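Losent open day, 17 November 2023. Got there late, parking a mess. Ivone Nogueira took our group round, 60 people and one pair of earplugs short.

Blow molding hall first. Loud, smells like warm crayons. They run 300 an hour on the old line, want 1,000 by December — we'll see. 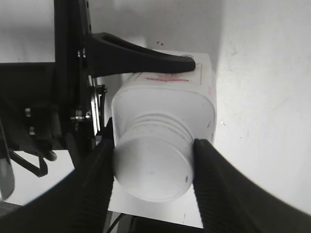

White bottle, ribbed screw cap.

Then the canteen. Soup good, coffee not. Asked about recyled resin, got a leaflet. Gift shop shut at four so no mug. Bus back to Sastham took 90 minutes, standing.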